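Simulated Demonstrations: Frequently Asked Questions

Last updated 27th March

We started this page after the February release, when the same questions kept landing in the Stadard inbox. Some of the answers are less cheerful than the project announcement. If you want the announcement, it is still on the home page.

What is Stadard collecting?

Recorded examples of a robot arm handling small objects in a simulated room. Each example is one attempt at one short instruction, such as moving a block or putting something in a box. The learning system gets the camera views, the joint positions, the gripper state and the instruction text. It is supposed to work out the rest.

Is any of it recorded on a real arm?

The February release has none. We have 2 real arms at the Makley site and they are used for testing only. Please don't cite the release as real-world data. We have already seen that done, and we asked for a correction.

Why simulate at all, then?

It's cheap, it runs overnight and a dropped object costs nothing. Those are good reasons to do it. They are not evidence that the result works on a bench, and we wish people (including some of us) would stop talking as if they were.

How many examples are there?

The release has 808, spread over 13 instructions. That is small. We had more than that before review, and we would sooner ship fewer than pad it with attempts where the object slid into place by luck.

What does the setup look like?

An arm, a set of loose blocks and boxes, and a room with wooden flooring and greenish walls. Views come from the side and from high up.
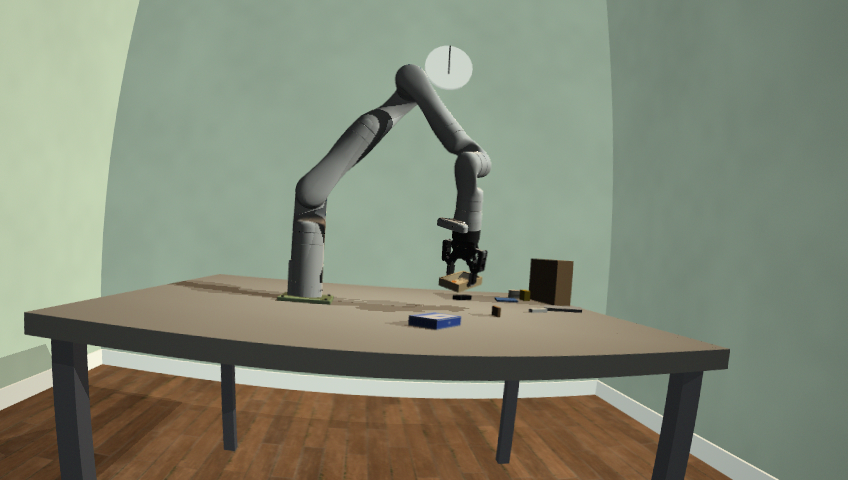
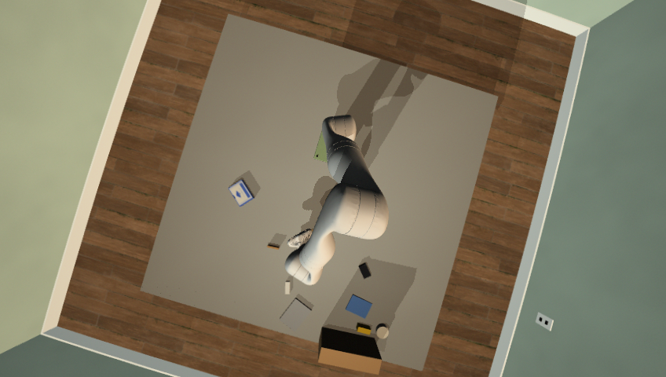 Side view with a small tan box in the gripper (first), and a view from almost directly overhead (second).

Why does the overhead view matter if the side view shows the grasp?

Because the arm gets in the way of itself. From above, a forearm can cover part of the gripper, and from the side it is hard to judge how far back an object sits. A model trained on one view tends to do fine until you ask it about the thing that view hides. Two views help. We would not say they fix it.

Do the shadows cause trouble?

They can. In our early tests with the Wonder policy, it reached for the dark edge of a shadow about as happily as it reached for a black block. We now change the light direction between examples. The score went up a little, and we can't rule out that it simply learned our new lights.

Who or what drives the arm?

Mostly a person with a hand controller. A smaller share comes from Pană, our scripted planner, and those files are labeled. Check the label before you mix them. Pană takes the same neat path every time, and a model fed too much of it gets lost as soon as a box is turned a few degrees.

Are failed attempts included?

Yes, in a separate folder. A miss followed by a second try is often more useful than a clean grasp. Whether your training code can make use of it is another matter – ours couldn't until recently.

How do you decide that an attempt succeeded?

The simulator checks the object's final position, then a reviewer watches the replay. The two disagree more often than we'd like. The check will pass a box that is balanced on the rim of another box. In those cases the reviewer's call stands, and the disagreement is noted in the file.

Will a model trained on this work in my kitchen or warehouse?

We doubt it. Simulated friction is a guess, our objects are plain shapes, and nothing in the room is soft, wet or sticky. Treat any success rate you get here as a score on this set.

Can I add my own examples?

Yes, if they use our arm model and file layout. Send at least 6 per instruction, with the failures left in. Sets that arrive with a perfect record go to the back of the review line and get watched twice.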